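Brultlow Grip Relay, Revision B
Replacement part for the Futari two-arm bench cell
Sold and supported by Althorpe

Price: $117 per arm, or free if you are on the list further down
Ships with: relay board, short cable, two screws, one spare screw for the one you drop
Status: in stock
Safety notice posted: 11/16/24

What it does

The Brultlow Grip Relay sits between the arm's controller and the gripper motor. When you hit the stop button, the relay cuts drive to the fingers. You will notice that this is a short job description. Revision A managed to get it wrong anyway.

With Revision A installed, a stop pressed while the fingers were closing could reach the arm at once and the gripper late. The arm froze, as it should. The fingers went on squeezing for up to 131 milliseconds. On a block of foam you would never know. On a bathroom item with a thin plastic cover, you might hear it. 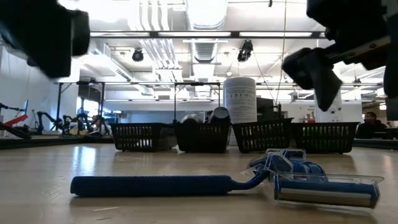

Lint roller on the bench, cover on, mesh baskets behind.

We sort toiletries on our own Futari cell because they are cheap and awkward, and no two of them want to be held the same way. A lint roller is a fat cylinder on one end and a thin neck in the middle. Grab it by the neck and it swings. Grab it by the roller and you are squeezing a clear cover that was designed to keep dust off, with no thought given to a motor. The first fault report we took seriously came from a cracked cover and a log that said the gripper had stopped before it had.

The log was the more worrying half. Revision A reported "stopped" when it received the command, which is a bit like marking the dishes done when somebody asks you to do them. Anyone reading the screen would have believed the fingers were dead and reached in.

No injuries have been reported to us. We would still like you to change the part.

Who is affected

Any Futari cell that left Althorpe in May with the Danladi controller and a Revision A relay. We shipped 19 of them. Owners on that list get a Revision B board for each arm at no charge, and we have written to all of them. If you bought your cell secondhand, our letter has probably gone to the person who sold it to you, so please check the board yourself.

The revision letter is printed on the edge of the relay, under the wrist cover, in type small enough to suggest we were embarrassed about it early. Use a flashlight.

Cells with the older controller are not affected. They have a mechanical cutoff that everyone complained was too loud, and we took it out.

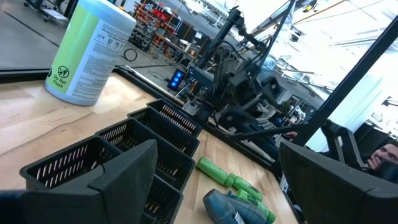 Until the new board is in, run the cell with hard items only and keep your hands out of the reach of both arms whenever the power is on, even if the screen says stopped. Wait for the motor light on the relay to go out before touching anything between the fingers. Tape a note over the stop button if several people share the bench. Ours said "WAIT FOR THE LIGHT" and was up long enough for the tape to yellow.

Please don't try to fix the delay by lowering the grip force. Three customers did, sensibly enough, and found that the squeeze got gentler but lasted just as long. They also began dropping bottles.

What changed in Revision B

The stop signal now goes to the relay by its own wire and no longer waits its turn behind position updates. The board reports "stopped" only after it has measured no current in the motor. If it can't measure that, it says "unknown" and locks the arm until someone resets it by hand. Expect to see "unknown" once or twice in the first week, mostly from connectors that were never pushed all the way in. We consider this a feature, and so will you by the second week.

Ifeoma Adeyemi ran the bench tests on the new board. She pressed stop at every point in the close, on round things, flat things, and things with handles, and then did it over again with the cable wiggled. Her report is available on request. It contains the sentence "I no longer enjoy shaving products," which we have left in.
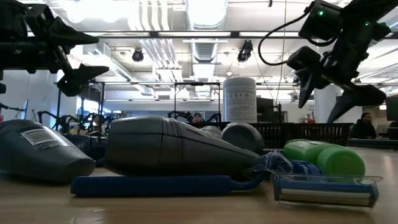

Fitting the board

1. Power down at the wall. The stop button is, for obvious reasons, not good enough.
2. Wait until the motor light is out.
3. Support the gripper with one hand and remove the wrist cover.
4. Unplug the old relay. Pull on the connector and leave the wires alone.
5. Fit Revision B with the arrow pointing toward the fingers. It will also go in backward. We know. That will be fixed in Revision C.
6. Run the new stop wire along the existing cable and leave slack at the wrist joint.
7. Replace the cover, power up, and run the Grip Stop check from the Danladi menu.

Allow 17 minutes per arm. Do both arms on the same visit. A cell with one old relay and one new one will pass its own check, and that is the other thing Revision C is for.

After fitting

Test with something you don't mind losing. Close the fingers slowly, press stop halfway, and watch the current reading fall to zero before the word "stopped" appears. If the word comes first, power down and call us.

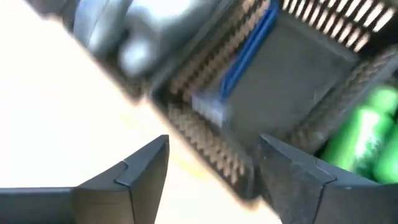
Wrist camera view, fingers open.

Wrist cameras do not need to be recalibrated after the swap unless you moved the bracket getting the cover off. Most people move the bracket.

Returning the old board

Send Revision A back in the same box. Postage is paid. Please don't keep it as a spare, and please don't sell it with a cheerful description. Mark the box "relay return" and put your cell's serial number inside the lid.

Questions about the notice go to Hadiza Bassey on the Althorpe support desk. Have the revision letter and controller version ready when you call. Orders outside the free replacement list can be placed through the parts counter as usual, one board per arm.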